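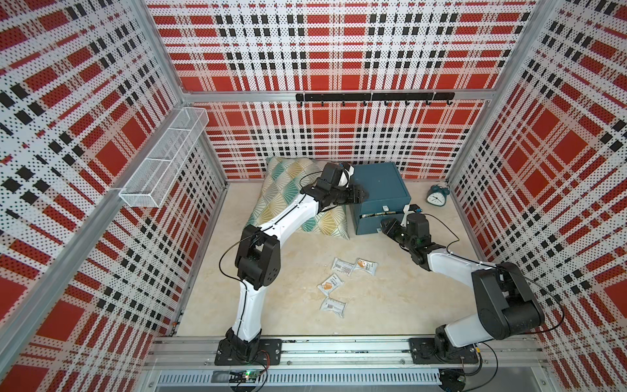 The Bognár Box

Agnese Žukauskas paid 200 dollars for the box, and the man at Bognár told her it had come off a ferry. I asked which ferry. She said he hadn't gone into it.

I was staying with her at Flirthorpe that March, in theory to help her get the place ready to let. She had views on colour. The plaid walls were her idea, red and white and black, and so was the row of black hooks along the back. Guests would hang things, she said. I asked what things, and she told me I had always been like this.

The box was teal, and so was the alarm clock, and there was teal in the cushion as well. Agnese said this was why she'd known. I said plenty of stuff was teal. She had read in some magazine that a visitor makes up their mind about a room from whatever they're offered to eat in it, so the box was going to be for snacks, and a person arriving late off the Prustden bus would lift one out and feel looked after. I thought a person arriving late off the Prustden bus would want soup.

We argued over it until past eleven. She had the packets out all over the floor by then, deciding.
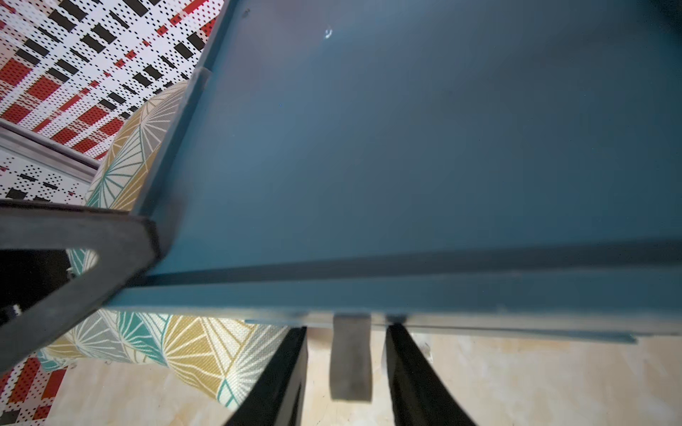 Ferries get repainted every spring, or the ones I worked on did, and after enough years a locker has a skin on it as thick as orange peel. You can't mistake it. I got down on my knees with the torch to look at hers. The blue-green was dusty and matte, with a white scuff on the flat of it and a dark spot near one corner that might have been a chip, and the edges were worn paler along the top. I grant you it had been knocked about. So has my kettle. I told Agnese it looked like a box somebody had painted in a garage in Vostness, and she said I'd never been to Vostness, and I had to give her that one.

She went to bed. I stayed up with the clock going and read the receipt, which said BOX, BLUE, and a stock number, 113, and no word of a boat.
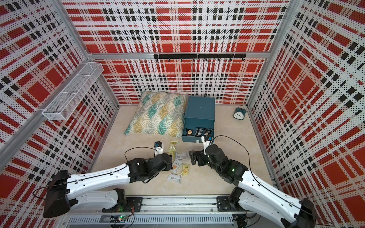
Csenge Rácz reckoned I should have left it alone. She rang the next morning about the keys and got the whole story out of me, and her feeling was that if a woman wants to believe her biscuits are kept in something that's been to sea, it costs the rest of us nothing. I said it had cost 200 dollars. Not your dollars, said Csenge, and then she asked whether it had been the Bognár with the green door or the other one, as she was after something similar for her hall.

I said I didn't know. I could hear her writing it down anyway.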